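Stackable totes: straight wall or sloped wall for dead storage?
Sunday, October 27, 2019

Boldale
Replacing the bins in a dry storage room. Parts sit for months and get pulled twice a year. Straight wall gives more volume per shelf, sloped wall nests when empty. Shelf depth is 19 inches. Looking for reasons to pick one.

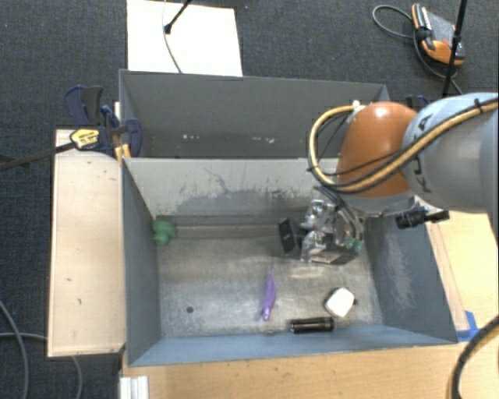 Cemlow
Straight wall. A sloped bin wastes shelf width at the bottom of every row, and you only recover it when the bins are empty. Yours won't be.

Sundisetti
Disagree. Empties have to go somewhere during a pull. We keep 50 nested in one corner. The straight ones took up a full bay.

Cemlow
A full bay twice a year is cheap. Lost volume is every day.

Boldale
Volume loss on the ones I measured is 3 inches across at the floor. Does floor wear matter? Gray plastic scuffs badly with steel parts.

Sundisetti
Cosmetic. Check the rim instead. If the rim bows under load, the stack leans.

Vũ
Floor wear matters if you slide them on wire shelving. Put a liner under the heavy ones. Also, don't stack sloped bins more than 2 high without lids. They will drop into each other.

Cemlow
Which is another argument for straight wall.

Boldale
Ordering a few of each in April and loading them the same way. Will post rim measurements.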